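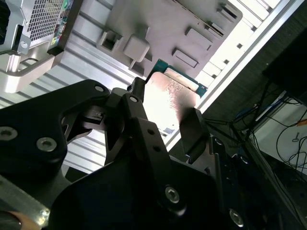

Fig. 1. Processor over the open case. Look at the lid: that patchy stuff is what Part 2 is about.

Unit 5: Taking a CPU Out and Putting One In

Okay, so last unit we got the side panel off and nobody lost a screw, which I'm counting as a win. This time we go for the processor. I know a lot of you have been dreading it (I read the intake forms!), and I get it, because I was so scared of my first one that I held my breath the whole way through and got dizzy. It's a ten-minute job once you've done it a few times. Your first will take most of the period, and that's fine.

Before you touch anything

Power cord out. Then hold the power button in for a few seconds. Lay the tower on its side so the board faces up at you, and clear some bench space for the parts that come off. If you have long sleeves, roll them. Touch bare metal on the case before you reach in, and do it again every time you come back from wandering off to see how your neighbor is doing.

Get a small tray or a clean box lid ready for the chip. I don't want processors sitting on notebooks, and I really don't want them in hoodie pockets. (Koldale section, you know who you are.)

Part 1. Finding your way around

Spend a couple of minutes just looking. Find the socket first, then the memory slots, then the power supply, and trace the cables with your eyes from the supply to wherever they end up. Sketch it in your lab book. Boxes and arrows are plenty, I'm not grading art.
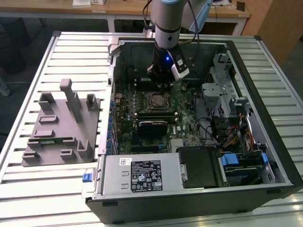

Faizal Nair wrote in after the last handout to say that he draws his sketch before unplugging a single thing and then puts a strip of masking tape on each cable with a matching number, and that it has saved him every time on the drive cables, which all look alike to him once they're loose.

I love that and I'm stealing it. Tape is in the drawer under the Olska bench. Write the number on the tape before you stick it on, otherwise you'll be trying to write on a wobbly cable with a marker and it's a mess.

Part 2. The cooler and the paste

The cooler comes off before the chip does. If it won't budge, don't pull straight up! Twist it a little left and right until you feel it give. Old paste can grip like glue, and on some sockets a hard yank brings the processor up with it, latch and all.

Once it's off you'll probably see leftovers on the metal lid of the chip. Wipe with a lint-free cloth and a bit of isopropyl alcohol, working from the outside toward the middle so you're not pushing gunk over the edge. Let it dry. You don't need a mirror finish, and please don't scrape with a screwdriver. A bit of staining is okay. Clean the bottom of the cooler the same way, everyone forgets that half.

Part 3. Out and in

Unhook the lever, swing it all the way up, and open the frame that holds the chip down. Hold the processor by two opposite edges and lift straight up. No fingers on the contacts, top or bottom. If you do touch them, tell me and we'll look at it together, I won't be mad.

Before it goes back, find the little triangle on the corner and the matching mark on the socket, plus any notches along the sides. Line them up, lower it flat, let go. It should just sit there. If you feel like you need to push, stop and pick it up again. The only force in the whole job is closing the lever at the end, and yes, that part feels stiffer than it should the first time.

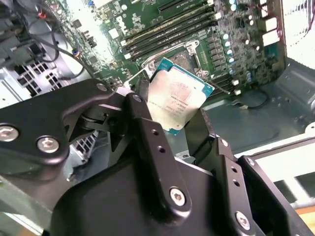
Fig. 2. Chip held upright, retention frame open behind it.

For your lab book

Copy down whatever you can read off the lid before the cooler goes back on, because after that it's hidden again. Then fresh paste, a blob like a small pea in the middle, and tighten the cooler screws a few turns each in a cross pattern.

Write two or three lines on anything that surprised you. If your machine doesn't start afterward, write that down too, and check that the memory is seated and the fan is plugged in before you call me over.

The Torvik worksheet goes in the box by the door. Alcohol wipes are getting low, so one each please. Next unit is memory, bring your sketch.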